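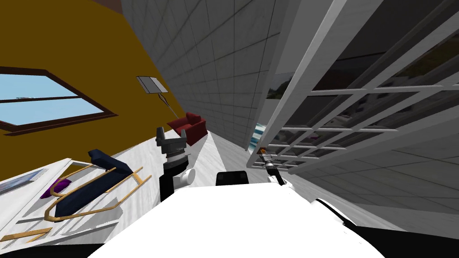
*Right gripper near the low end of the rack, left one parked upright. Sim room, both arms.*

**Two-arm build: how much of the rack do I need to model?**

**benchvise_hb** — 11/20/24

Continuing from my June thread, which got locked while I was away. Short version for anyone new: I'm building a two-arm mobile base at the Trastitstead shared workshop. The arms are Kinach kits with seven joints each and a reach of around 600 mm. The base is welded and rolling. The right arm is assembled on the bench, and the left is still in bags.

While I wait on parts I've been running the whole thing in simulation. The job is to reach into an open shelf unit, take a small box, back out, and turn around without hitting anything. I used a furnished room because I wanted chairs in the way.

My problem is the white lattice rack. I gave every slat its own collision shape and the sim crawls. If I swap in one solid box for the whole rack, the planner won't let the gripper go between the slats at all. If I turn collisions off, the arm goes straight through the slats, and I learn nothing.

What are people doing for shelving like this? I'm running it on a Brunet mini PC with no graphics card to speak of.

---

**otto_weld**

Put the sim away and build the left arm. I say this every time and I'll say it again. You have a working right arm on a bench and a shop full of scrap. Screw some slats together, set them in front of it, and run it slow with the current limit turned down. You'll find out more in an evening than you will from tuning collision shapes for two weeks.

---

**marl_k**

I don't agree with that for this case. A Kinach wrist housing costs real money and the kits ship with the current limit set pretty high. I cracked one on a bench leg doing exactly what otto describes.

To the actual question: model the slats as thin boxes, but only for the section you're reaching into. Everything else on the rack becomes a few big boxes. You want one opening done properly, plus its neighbors. Also check whether your tiles have collision shapes. Imported rooms sometimes come in with each tile as a separate body.

---

**benchvise_hb**

marl, thank you, I had not checked the tiles. Went and looked. The wall and the floor were both made of separate bodies, one per tile. I replaced each with a single plane and left the texture alone. It went from 7 steps a second to 38. Still not real time on this machine, but I can sit and watch it now.

I'll try the one-opening idea next.

Second question while I'm here. For the turn-around move I wanted to use the gripper camera to work out which way the base is facing, and it drifts a lot when the arm is pointed at the gray tile.
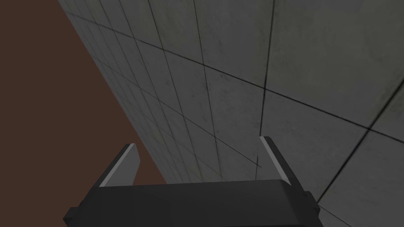 With the fingers open there's plenty of wall between them to work from, but the grid repeats, so the matcher locks on to the wrong line and the pose jumps over by one tile. It recovers once there's furniture in view. Then it does it again on the next turn.

---

**otto_weld**

That one is a real problem, and it'll be the same in the real shop if you've got a block wall. Use wheel odometry for the turn and ignore the camera until the turn is done.

---

**pdq_lathe**

Or tape a few printed markers to the wall. Cheap, ugly, works.

---

**marl_k**

Markers work in the sim and then you have to put them everywhere in the shop too. Last time I did that, people leaned plywood against them.

I'd go with the wheels for the turn, same as otto, but keep the camera running and throw out any jump bigger than half a tile. The error always lands on a grid line, so a bad match is easy to spot. You know the tile size.

---

**otto_weld**

Half a tile is too loose. If the wheels are any good you can gate it much tighter than that. What wheels are they?

---

**benchvise_hb**

Kevis hub motors with the stock encoders. They're decent on concrete. On the painted part of the shop floor they slip a bit when the base starts from a stop, so I'd rather not gate it too tight. I'll start at half a tile and bring it down.

Otto, I'm not ignoring you about the left arm. The shoulder bearings are on back order and I can't do anything with it until they come in.

---

**otto_weld**

Fair enough. You didn't say that part. Which bearings? We have a drawer of them at our place, and if it's the thin-section ones I may have a pair.

---

**benchvise_hb**

Thin-section, yes, the ones in the Kinach shoulder plate. I'll message you the part number. If they fit, send them to Huguette Besson, care of the front desk at Trastitstead, and I'll cover postage.

Update on the rack: one opening in full detail, six big boxes for the rest. The planner finds a way in on most tries. It fails when it starts with the elbow low, so now I raise the elbow before the reach. Backing out is still bad — it wants to rotate the wrist while the fingers are between the slats.

---

**marl_k**

Make it back out along the same path it went in on. Don't let it plan the exit. Save the joint positions on the way in and play them backward until the fingertips clear the rack, then hand it back to the planner.

---

**pdq_lathe**

Only if the box in the gripper fits through the same way it would empty. Add the box to the arm's collision model before you play it back, and stop if anything touches.

---

**benchvise_hb**

Will do both. The box is narrower than the open gripper, so it should clear. I'll post the path file when it runs start to finish.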